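Facilities helpdesk, Plillulville
Ticket 600: Quiet corner, side table rocks and pedal bin lid not closing
Raised by: Branwen Parry
Assigned to: Haf Lewis
Opened: 07/09/2023
Priority: Low
Status: Closed

Original report (Branwen Parry)

Two things in the quiet corner, the bit with the grey armchairs. First, the round side table rocks. If you lean on the side nearest the window it tips a little and comes back. Tea has gone over the edge twice and I would rather it didn't end up on the chairs. Second, the lid on the yellow and black bin stays up after you take your foot off the pedal. You have to push it down by hand, and people don't, so it smells by the afternoon.

I have turned the table round to see if it is the floor. It still rocks, but on a different side.

Haf Lewis

Thanks Branwen. Can you tell me whether the top moves on its stem, or whether the whole table moves together? If you hold the stem still with one hand and press the edge of the top with the other you should be able to feel it. Please also check whether the chairs are pushed up against it.

Branwen Parry

The top moves on the stem. Not a lot. The stem stays where it is if I hold it. The left-hand chair is more or less up against the table, and there is not much room on the other side either.
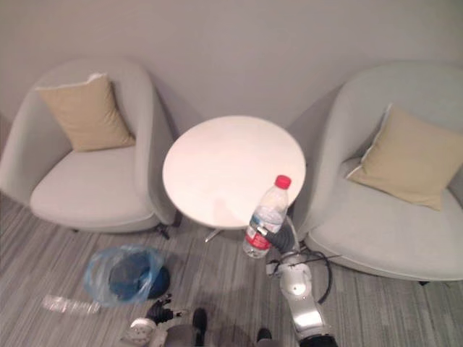

It has been worse since the corner was rearranged in March. Before that the table was by itself next to the door and I don't remember anyone complaining about it.

Haf Lewis

That sounds like the fixing under the top. The Meton tables have a plate on the underside held by four screws, and the stem goes into a collar in the middle of the plate. If the screws work loose the top rocks. If the collar is worn the top rocks and also turns. Does it turn?

Please don't put any weight on it for now. A cup is fine, a pile of books isn't.

Branwen Parry

It doesn't turn. I have moved the books.

Fletcher Tamihana

Went up to look at this one for Haf. Steps taken:

1. Cleared the table and laid it on its side on a dust sheet.
2. Checked the four screws in the plate. Two were tight, one was a half turn loose and one came out in my fingers.
3. Checked the collar. No play in it.
4. Checked the base on the floor in three places. It sits level on the carpet in all of them.

The hole for the screw that came out is chewed up, so the same screw won't bite. I put it back in with a matchstick and glue as a temporary fix and tightened the others. Stood it up again and the rocking has nearly gone. There is still a slight movement if you press hard on the edge.

A 32 mm screw of the same gauge should reach fresh material without coming through the top. We have none in the store. Could someone order them?

Setareh Naseri (Stores)

Sayce do the 32 mm in a box of 80. They won't split a box. Is that all right for one table?

Fletcher Tamihana

Yes, get the box. There are more of these tables downstairs and they will all want doing sooner or later.

Setareh Naseri (Stores)

Ordered. Cost code 76 unless Haf wants it somewhere else.

Haf Lewis

76 is fine. Fletcher, did you get to the bin?

Fletcher Tamihana

Looked at it afterwards. The pedal goes down and comes back up by itself, so I don't think the pedal is the fault. The lid was catching at the back. The bin had been shoved right up to the partition, and with no gap behind it the lid goes up, touches the post and sticks there.

I pulled it forward by a hand's width and it closed every time I tried it. I tried it a good few times. Took the inner bucket out, wiped round the rim and the hinge, put a new liner in with the edge folded down so it doesn't hold the lid open.

Suggest leaving it forward of the wall and seeing how it goes. No parts needed.

Branwen Parry

The bin was fine for a few days and now it is doing it again. Lid up when I came in this morning. I shut it by hand. It is back against the post, on the corner where the partition meets the yellow strip, and there was a bit of litter on the carpet next to it.

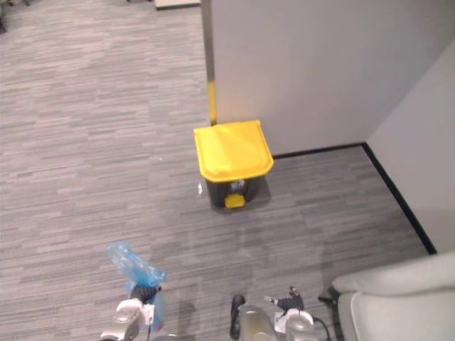 I think it gets pushed back when the floor is vacuumed. I can ask Delyth, she deals with the evening cleaners.

Haf Lewis

Yes please. Delyth, I have added you to this ticket. Could the bin be left a hand's width out from the partition after vacuuming? If it is easier to move it to a different wall altogether, that would suit us as well, as long as it isn't in the way of the chairs.

Delyth Vaughan

I have spoken to them. They push it in so that nobody trips on the pedal, which is fair enough. They are happy to leave it out from the wall if it is marked where it should go. Can you put a bit of tape down? They will pick up round it too.

Fletcher Tamihana

Tape will lift on that carpet. I have stuck two felt bumpers on the back of the bin instead, the thick ones left over from the Tarnavell cupboards. It can be pushed in as far as it likes now and the lid still clears. Checked with it hard against the post: opens and closes.

Delyth Vaughan

That works for us. I will tell them not to worry about the gap.

Setareh Naseri (Stores)

Screws have come in. Box is on the shelf by the hatch with the ticket number on it.

Fletcher Tamihana

Fitted. Took out the matchstick repair, cleaned the hole, put in four new 32 mm screws and tightened them in turn. Nothing has come through the top. No movement when pressed at the edge. I set the table a little further from the left chair so that it isn't knocked when someone sits down.

The rest of the box is back in stores.

Branwen Parry

Table is solid now, thank you. Bin lid has been down every morning since the bumpers went on. Happy for this to be closed.

Haf Lewis

Closing. The downstairs tables will go on a separate ticket, and Fletcher will check the plates on those when he is next in. If the bin lid starts sticking again please reply here and the ticket will reopen.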